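Shared Workshop Robotics, Handout 4
Cable routing and first moves on the kitchen counter

Before this session you should have the arm bolted down, the controller running, and the Akcombe jogging software installed on your own laptop. If the software will not find the controller, see Handout 2. Most of the trouble there comes from the network address.

1. What we are building

The Pranisano project is a counter-mounted arm that handles light kitchen objects. The build takes place in the Adeyemi workshop, at the kitchen counter. We work with toy food and ordinary kitchenware for now. Glass stays out of the arm's path until Handout 7.

Everyone uses the same arm, so leave it as you found it. Save your program under your own initials, and do not save over the file called HOME.

2. Routing the cables

A cable on a robot arm has to be long enough for the worst pose and short enough not to catch on anything in every other pose. These two needs pull against each other. The usual answer is a loop of slack near the wrist, with the bundle clamped to the arm further down.

Work in this order:

Turn the power off at the controller. The stop button on the pendant is not enough.
Move the wrist joint by hand to each end of the range you plan to use. The release procedure is in Handout 3.
Hold the bundle loosely along the arm and mark where it goes tight.
Set the clamp below that mark and leave a coil above it.
Close the clamp until the bundle no longer slides, then stop. A crushed cable may work for weeks and then fail at one wrist angle only.
Power up and jog each joint slowly while a second person watches the cables.

Do not tape cables to a joint. Tape creeps when the motors warm up, and the glue is hard to get off the casing.

Our wrist range is limited in software to 287 degrees. The joint can turn further than that, but the coil cannot. If you change the limit, you have to redo the routing.

3. Setting the counter frame

The arm knows where its own base is. It does not know where the counter is. We teach it with three touch points on the countertop, 3 in the software's point list and in the same order every time: near left, near right, far left. If you swap two of them, the frame comes out mirrored or upside down and the first move goes into the stone.

After teaching, send the arm to 17 millimeters above the near left point and check the gap with the block gauge. Repeat at the other two. If one is off, teach all three again.

The cutting boards are higher than the counter – a plate on a board is higher still. Each surface you pick from needs its own height in the program. Forgetting this is the most common cause of a protective stop in this course.

4. First moves

Run at the lowest speed setting. Keep one hand on the pendant and stand outside the reach of the arm. Start with a move straight up, then a move across, then a move down to a safe height over the plate. Do not pick anything up yet.

The Privham logger starts with the program and keeps the joint positions. It stops after 4,000 lines, so save the file between runs.

5. To hand in

A sketch of your cable route with the clamp marked, your three taught points, and one log file. Write down any pose where the cables pulled or rubbed, even slightly.

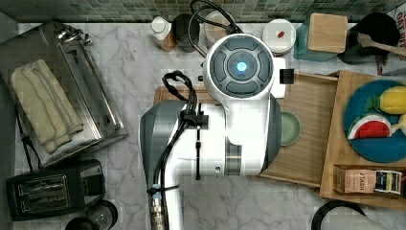
Page last changed: April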